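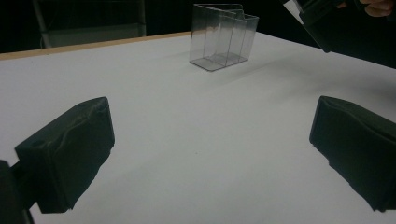 December 2003

I want to write today about my white table, because it is the thing in our apartment which I look at the most, and until now I wrote only about the kitchen shelves.

When we moved to Plivutwood, I had a brown table from my aunt. It was heavy and it had many scratches, so everything I put on it looked already old. In November I sold it and bought the white one in the shop on Orakzai Street. I paid 100 for it, and 8 more for the delivery. My husband thought that white is a color for hospitals. He has become more quiet about this, but I think he did not change his opinion.

The white surface has one big effect on me: I see every small thing which lies there. On the brown table a button or some rice could stay for a week. Now I clean in the evening with a damp cloth and a little soap, never with the powder. I tried the powder one time near the corner and it left a dull place, as big as a coin. If somebody knows how to repair this, please write to me.

I am also changing how I keep the small things. Before, I had them in cookie tins, and I had to open four or five tins to find one needle. So I am going over to clear plastic containers. The first one stands near the far corner of the table, and I like that I can look through it. I want to have 4 of them in the end: for sewing, for stamps and envelopes, for screws, and one for the things that have no family.

My rule is that only one container may be on the table at a time. When I am finished, it goes back to the shelf, and then I may take the next. It sounds strict, but I made the rule for myself and I break it also by myself.

Last week I emptied all the tins and wrote down what was inside. There were 222 buttons. I do not remember buying even one of them. I kept the shirt buttons and the big coat buttons, and the rest I will give to the school.

Next time I will write about the drawer under the telephone, which is in a much worse condition.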